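Budgeting for the second arm

June 29, 2024

I have been putting off writing this post for weeks, mostly because I wanted to have a tidy answer by the time I sat down, and I still don't have one. But a few of you wrote in after the last one asking how we plan equipment spending in a group as small as ours, so I'm going to tell you where we are, muddle and all.

The short version is that we want a second arm and a second gripper to go with it. Joaquín has wanted them since last year (he would say longer), and every time I open the spreadsheet I find another line I forgot. The arm itself is the easy part! You ask for a quote, you wince, you write the number down. Then come the mounting plate, the spare fingertips, the cables, the shipping, the table that has to be stiff enough to hold it all, and a good chunk of somebody's August to get it running.

We have two quotes on the desk right now, one from Vatetti and one from Espinoza. Vatetti is cheaper until you add the service plan. Espinoza folds the service into the price but wants a bigger deposit, and their lead time runs long enough that Vesela has started calling it "the winter arm." I like both sales people very much, which doesn't help me at all.

What has slowed me down, in a good way, is that Kha talked us into doing our homework in simulation before signing anything. Small things on a tabletop, a two-fingered gripper, lots and lots of tries. It costs us computer time and electricity, and it lets us argue about finger shape and reach while the money is still in the bank. 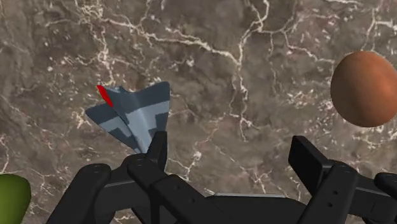
Kha's first batch was 1000 simulated runs, and then Ivana asked for more with different objects, and I had to go back and give computing its own line in the budget. I had been treating it as free, since the machine was already sitting there. It is a very good machine and it is also busy all night now, so I've set aside money for a second graphics card. Please plan for this earlier than I did.

My other advice is to price the fingertips properly. I had put down one spare set, and Lautaro laughed at me, kindly, and changed it to three. He has worn through more rubber pads than the rest of us put together, so I left his number alone.

I hope to have both quotes refreshed before August, and then we'll sit down with coffee and pick one. If any of you have dealt with either company on a return or a repair, I would dearly love to hear how it went. The comments are open, and I read all of them, even the long ones.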